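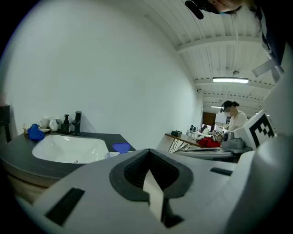
## Visiting the Van Loon Lighthouse: your questions

**How long should I plan to stay?**
Two hours is comfortable if you want the tower, the keeper's house and the shore path. Plenty of people stay longer (I've lost whole afternoons in the map room alone!) and your ticket is good all day, so you can wander off for lunch and come back.

**How hard is the climb?**
It's 100 steps to the lamp gallery, on a spiral stair with a rail along the outside wall. There are benches on the first two landings, and you can turn back at either one. Go up if you possibly can — on a clear day the view runs all the way down the coast to Skovo Point, and the old lens up close is just gorgeous.

**Can I go up without a guide?**
Yes! The tower is open for you to explore at your own pace. We let 15 people onto the gallery at once, so at busy times you may wait a little at the bottom.

**Are there guided tours too?**
Twice a day, at 11 a.m. and 2 p.m., leaving from the boathouse door. Princess Rivera usually takes the morning one and is wonderful on shipwrecks. Bhupendra Mittal leads in the afternoon and knows every gear in the lamp clockwork. Tours are included with admission.

**What's in the keeper's house?**
Three floors of it, and you can walk through nearly all of them. The kitchen is set up as it was for the last keeper's family, and upstairs there are logbooks, signal flags and a collection of nearly 1,000 postcards of the light. Don't skip the attic, where the kids' height marks are still on the door frame.

**Can I bring a stroller or a wheelchair?**
The ground floor of the house, the boathouse and the first stretch of the shore path are all step-free. Strollers can't go up the tower, but you can leave them at the ticket window.

**Is there food on site?**
The boathouse café does soup, sandwiches and a very good lemon cake until 4 p.m. Picnics are welcome on the lawn.

**When is the best time of year?**
I love October. The crowds thin out, the birds are coming through, and the late light on the tower is really something. Bring a jacket for the gallery, whatever the month.

**Are dogs allowed?**
On a leash, anywhere outdoors. There's a water bowl by the café steps.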